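The Pradby Glassworks and Its Short Second Life

When the Pradby furnaces were relit in July, after a silence of 16 years, the new owners inherited sound buildings, a good supply of sand and very little else. The pot arches had been stripped of their iron, and the lehr, where finished ware was cooled, had lost most of its roof.

Esben Briem, the manager, had learned his trade at the Lindale bottle house and brought 30 workers with him. His letters to the directors are preserved in the Tierney papers and form the main source for the works in this period. They are chiefly concerned with coal. The local seam burned unevenly, and a load from farther up the valley cost more than the company had allowed for.

Production was confined at first to medicine bottles and plain jars. A single surviving ledger lists 1,630 gross dispatched in the first year – a respectable figure for a house with two furnaces. The Brendari pattern, a pale green jar with a ground lip, was added later and is the only Pradby product that collectors can identify with confidence. The base carries a small raised P, usually off center.

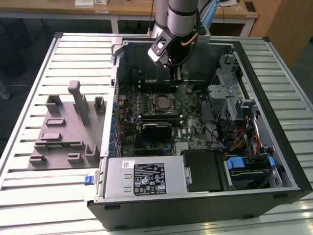

The second furnace was let out after its crown cracked, and the directors declined to pay for a replacement. Briem left the following spring. Ashton Ruddock, who succeeded him, kept the remaining furnace in use for jars alone until the lease expired.

Most of the site was cleared for housing. The base of the cone can still be traced behind the canal wharf, and the packing shed is in use as a builder's store. Fragments of green glass are common in the gardens along the east side.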